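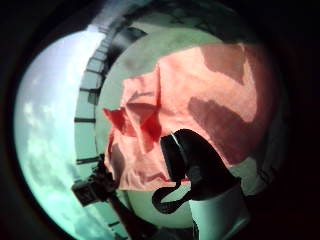
Visite de l'atelier Saraç, 22 avril 2024

L'entretien des surfaces occupe une salle à part, au fond du bâtiment Clollon. On y travaille au chiffon et au pulvérisateur, avec un produit Vilex dilué sur place. Le responsable du poste compte 60 minutes pour une grande pièce courbe, séchage compris. L'atelier en traite 183 par mois, un peu moins en décembre. Les chiffons partent au lavage chaque soir. La visite se termine côté expédition, où l'accès reste limité.

Classé dans : Visites et ateliers
57 partages | 4 commentaires

À lire aussi
Uvora ouvre ses portes
Une matinée chez Vilex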